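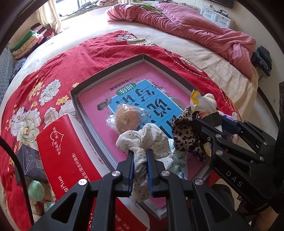 About us

Search the shop Search Menu Close

Hello, and welcome to Nuludmont! We're a tiny tidying and packing service, run from my back bedroom and one very full estate car, and we've been sorting out other people's bedrooms for 11 years now (which makes me feel ancient).

I started out doing it for friends. One was moving house with two small children and had given up on the whole thing, so I went round, tipped everything onto the biggest bed and got stuck in. Hair things, soft toys, school workbooks, scarves, all in together. I had a lovely time! I still do it that way. The bed is the best sorting table in any home, and you can't go to sleep until it's clear, so the job does get finished.

How we work

We bring shallow open trays and stand them in the middle of the bed. Books and workbooks go in flat at the bottom. Then it's the soft bits: scrunchies, cuddly toys, odd pieces of fabric that might be a doll's blanket or might be nothing at all. I always ask before anything leaves the room, and children get the final say on plush toys. I've learnt that one the hard way.

The Stiltuvis visit is our short one, 2 hours, good for a single bedroom or a bad wardrobe. The Gallegos is a full day and I bring my own sandwiches. If you're moving, ask for the Tradari, where we sort, wrap, label and box the lot, up to 100 boxes, and come back to unpack at the other end if you'd like us to.

We're out and about 7 months of the year at full tilt, with July the maddest, so do get in touch early if you've got a summer move coming. Evenings after six are best for a phone call – I'm usually up to my elbows in somebody's sock drawer before that.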